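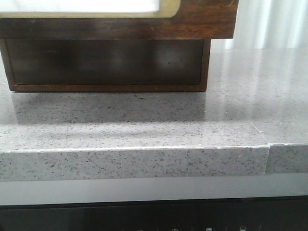
Care of small wooden drawer units, continued from the December issue. Keep the base off wet stone and wipe polished counters dry first. The Pridine cabinet wax needs 12 hours before a drawer goes back in. 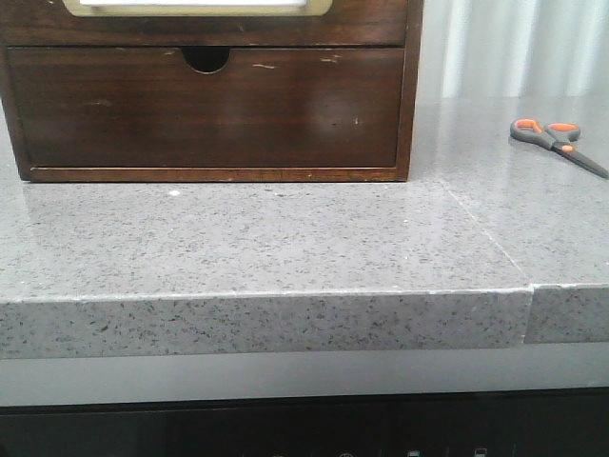
Scratches near a finger cutout seldom go through the stain. Apply the Cusi filler stick along the grain – 2 passes, then buff. Broken rims are a separate job. Packing tape will hold splinters for a while, but it should come off before gluing, and the clamp stays on overnight.

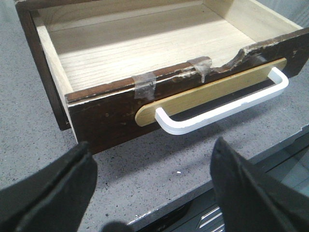

Endov writes that warming the tape on low for 10 seconds softens the adhesive, and that pulling it toward the break lifts more fibers.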